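How to Keep Small Batches of Homemade Watercolor Ink

Ink mixed from pan paint or dry pigment keeps well if it is stored in small amounts. A big jar gets opened every day and picks up dust, brush hairs and mold. These steps are for one batch of 600 ml, enough for a winter of sketching.

What you need

Distilled water
Gum arabic solution
Pigment or pan scrapings
Clove oil
Screw-cap tubes or small bottles
A coffee filter and funnel
Labels and a pencil

Step 1. Wash the tubes and caps in hot soapy water, rinse twice, and leave them upside down on a clean towel overnight.

Step 2. Grind the pigment with a little gum arabic until you can't feel grit under the muller. Red earths take the longest. My Dirano red needed two sessions.

Step 3. Add the water slowly, stirring all the time. Test on scrap paper as you go. If the dry stroke rubs off on your finger, it needs more gum.

Step 4. Stir in 5 drops of clove oil. More than that leaves an oily ring on the paper.

Step 5. Strain through the coffee filter. Don't squeeze it – let it drip.

Step 6. Fill the tubes, leaving a small gap at the top, and cap them firmly. Wipe the threads first or the caps will stick.

Step 7. Label with the color, the batch and the month. I write on the side as caps get swapped. My oldest one says Brelovard brown, January, and it still flows.

Store the tubes upright, away from windows. Pigment settles, so turn a tube over a few times before opening it. Throw out anything that smells sour or has threads floating in it.
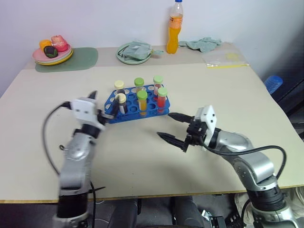
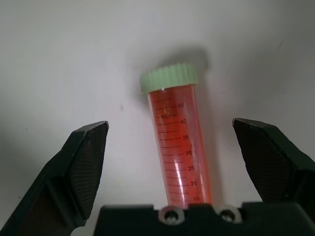
Capped tubes: six in a blue rack (first photo), and one with orange-red liquid (second photo).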